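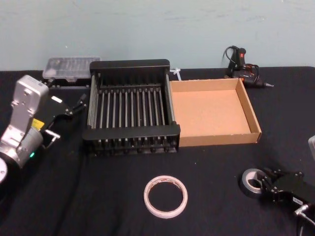

Home | About Us | Services | Test Logs | Contact

About Skirkora

Skirkora tests two-arm robots on household jobs and finds out why they fail. We work out of Trastetow, and most of our customers build arms or grippers and want them run hard before they ship. The jobs are ordinary ones: loading a dish rack, moving things in and out of a cardboard tray, picking up a roll of tape.

We started after a fault of our own. In November, during a run for the Rukent project, a left arm kept closing after it had been told to stop. It bent a rack and pushed the rack into the right arm. The stop button worked, but the operator had to reach across the table to get to it. No one was hurt. We had logged 142 cycles that day without an error.

It took us 40 days to find the cause. A connector at the wrist was backing out a little on each turn, and when it lost contact the controller held on to the last grip command. The software treated silence as "carry on."

We changed three things. A lost signal now opens the gripper and stops both arms. Each operator has a stop button on their own side. Wrist connectors are checked by hand before every session.

Every gripper we test now goes through 2,000 cycles on our Tannous bench, and the customer gets the full log, including the failed cycles. We do not remove bad runs from a report.

Fault reports from before 01/10/2021 are kept on paper and can be read at our office.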